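Mirkelau Community Help > Music > Playing Live

Opening slot for a touring band: what should I ask the venue, and how do I split the money?

Posted by Wulan Mandagi
Tags: touring, support slots, pay, merch

I play guitar and sing in a four-piece called Cerari. We do slow country rock, mostly our own songs, and until now we have only played bars in our own town and one street fair. Last week the booker at a club two hours away offered us the opening slot for a touring act in September. It is a Sunday show. The room holds 200 people.
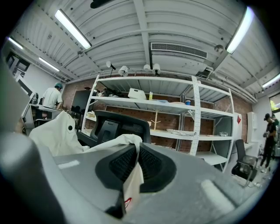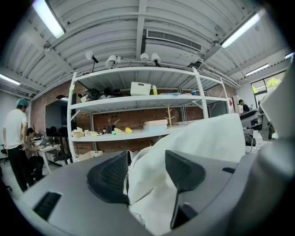
What the booker told us so far

The email was short. We get 40 minutes, the fee is $188 flat, and "backline to be discussed." That is all it says. I have never dealt with a venue that was not run by somebody we already knew, so I don't know what is normal to ask and what will make us look like a pain.

My questions are these:

Is $188 flat fair for a support band in a room that size, or should we ask for a cut of the door?

What does "backline to be discussed" mean in practice? Our drummer does not want to haul a full kit two hours if there is one on stage already.

Can we sell our own T-shirts and CDs, and does the club take part of that?

How do we split the money inside the band? Two of us write the songs, one owns the van, and one only joined in the spring. We have never had to talk about it because we have never made enough to matter.

We would like to say yes in the next few days. Thanks for any help.

2 replies, sorted by most helpful

Craig Galbraith

I played bass in support bands for a long time and later booked a small room, so I have seen this from both sides.

On the fee: a flat amount for a local or regional opener is common. The headliner's deal usually takes most of the door, and the booker has very little left to give you. You can ask for more, but ask once and be specific. "Would you consider a bonus if the show sells out?" is a reasonable question. It costs the club nothing if the night is slow. Asking for a percentage of the door when you have never played the town will probably get you a polite no, and that is all right too. Work out your gas before you answer. If four of you go in one van and eat before you leave, you should come out a little ahead.

On backline: this means the amps and drums that stay on stage for more than one band. "To be discussed" generally means the booker has not heard from the headliner's tour manager yet. Sometimes the headliner lets the opener use the drum shells. Sometimes they don't let anyone touch anything, and you set up in front of their gear on whatever strip of stage is left. Write back with a list of what you have and what you would like to borrow. Even when a kit is shared, your drummer brings the snare, cymbals, kick pedal and throne. Expect to bring your own guitar amps, and keep them small.

Send these questions in one email, not five:

What time is load-in, and where do we park?
Do we get a sound check, and when?
What time do we start, and does the 40 minutes include setting up?
Who pays us, when, and in what form?
Is there a merch table for the opener, and what is the house cut?
How many names can we put on the guest list?
Who is our contact on the day, and what is the phone number?

The third one matters more than it looks. I have seen openers plan a 40-minute set, lose 10 of those minutes to plugging in, and have the sound turned off in the middle of their best song. Rehearse a set that runs 32 or 33 minutes with talking. If there is time left over, have one short song ready that you can add or drop.

You may not get a sound check. Openers get whatever is left after the headliner finishes, and on a Sunday with an early curfew that can be a line check only. Send a stage plot and an input list ahead of time. One page is plenty. Write down who stands where, who sings, and what gets plugged in. The sound engineer will be glad to have it.

On merch: some clubs take a percentage, some don't, and some only charge the headliner. Ask first. Also find out what the headliner charges for a shirt, and don't go under it. It is an old courtesy and tour managers do notice. Bring small bills for change and a lamp of your own, as the opener's end of the table is often dark.

On the split: pay the van costs off the top, including gas and tolls, and a little for wear if you can. Then split the rest four ways. Songwriting is a separate matter and gets settled through publishing, not through the cash from a gig. The new person is doing the same drive and playing the same set as everybody else. I was in a band called Rasitz that tried paying by seniority, and it lasted one summer.

Have the talk before the show. It goes badly in a parking lot at midnight.

Comment from Wulan Mandagi: This helps a lot. I sent the list last night and got a reply already. Load-in is at 4, doors are at 6, and the 40 minutes does include setup. We are cutting two songs. There is a house kit but the hardware is supposed to be in bad shape, so our drummer is bringing his own stands.

Comment from Craig Galbraith: Good. Bring gaffer tape and a drum key anyway.

Kenneth Manalo

Just take it. When we started out we played for drink tickets and were happy to get them. Exposure is worth more than $188, and the headliner might have a big following. The band Panasiuk opened for somebody in my town years ago and now they play rooms with 4000 people in them.

I don't know about the merch thing. We always just put our stuff out on a table and no one said anything. Watch your set time though.

Also stay and watch the headliner. A lot of openers pack up and leave and it looks bad.

Comment from Chiharu Murakami: I'd be careful with the merch advice. I run the table at a club a little bigger than this one and we do charge a percentage, and it is written in the confirmation that goes to every band. Openers who skip it have to sort it out with the manager before they get paid. Agree about staying for the headliner.

Comment from Kenneth Manalo: Fair enough, it was a different time and mostly bars.

Related threads in Playing Live

How to write a stage plot for a four-piece
Earplugs for singers who can't hear themselves
Headliner asked us to share a drum kit, who pays if a head breaks?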